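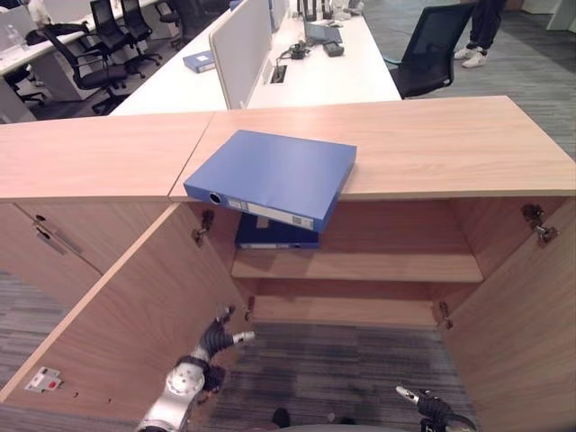
Marula Shelf Planner

3 min read

Marula Shelf Planner is the planning and execution layer used at Bendside for storing and retrieving office items with a two-armed robot. It takes a scene estimate and a written goal, such as moving a binder from a cabinet top to an interior shelf, and returns a sequence of arm motions with checks between them. This repository holds the planner, the scene checker, and the log reader. Low-level arm control and hand drivers are kept in a separate package and are not covered in this document.

## Scope

The planner is intended for hinged-door cabinets with flat interior shelves. Supported items are rigid and box-shaped; ring-binder file boxes are the main case. Drawers, sliding doors, and soft items are outside the present scope.

The software assumes a head-mounted color camera and a known transform from that camera to both arm bases. Depth input is optional. When it is missing, shelf height is taken from the cabinet model file.

## How a task is run

Each task passes through 3 stages.

1. Scene check. The door angle, the shelf edges, and the pose of each binder are estimated. A binder that extends past the front edge of a surface is marked `overhang`, and the area beneath it is treated as blocked for downward arm paths.
2. Plan. One arm is chosen to act and the other is given a hold pose outside the swept volume of the first. The planner prefers the arm whose elbow stays clear of the open doors.
3. Execute and confirm. After each motion the scene check is repeated. If an item has moved further than the tolerance in `limits.yaml`, the remaining plan is dropped and a new one is requested.

Binders that lie flat are handled differently from those that stand upright. For a flat binder, the spine direction is used to select the grasp side. The finger hole in the spine is used as a visual landmark only. The planner does not attempt to hook a finger through it.

## Installation

The planner runs on Linux with Python 3.10 or later.

 pip install -e .
 marula check-config config/cabinet_low.yaml
 marula run --task store_binder --dry-run

A dry run produces the full plan and sends nothing to the arms. It should be completed without errors before any run with power to the arms.

## Logs

The release includes 1411 recorded task logs. Each log contains the camera stream, joint positions, hand commands, the scene estimate at every check, and the final status code. Logs are grouped by cabinet model and then by task. The status code is written by the operator and is not inferred from the images.

People may appear in the background of the recordings. Users must not attempt to identify them and must not publish crops in which a person is the main subject.

## Known limitations

- An item on an upper shelf may be partly hidden by one overhanging the cabinet top. In this case the scene check reports a pose with low confidence, and the planner will ask for a second view.
- Where two cabinet tops meet at a slight angle, the seam can be read as a front edge. Setting `merge_tops: true` corrects this in most layouts.
- Binders of the same color are told apart by position alone. Spine labels are not read.
- The collision model for the doors is a flat panel. Handles and hinges are covered by a fixed margin, which can make narrow openings appear unreachable.
- Striped flooring seen through an open cabinet base may produce false shelf edges. The filter added in April removes them only when the cabinet model file is loaded.

## Maintenance

Planning and execution are maintained by Golshifteh Daneshvar. The scene check and the log format are maintained by Jiahui Xiong. Changes to `limits.yaml` require approval from both maintainers.

Bug reports should include the log, the configuration file, and the output of `marula version`.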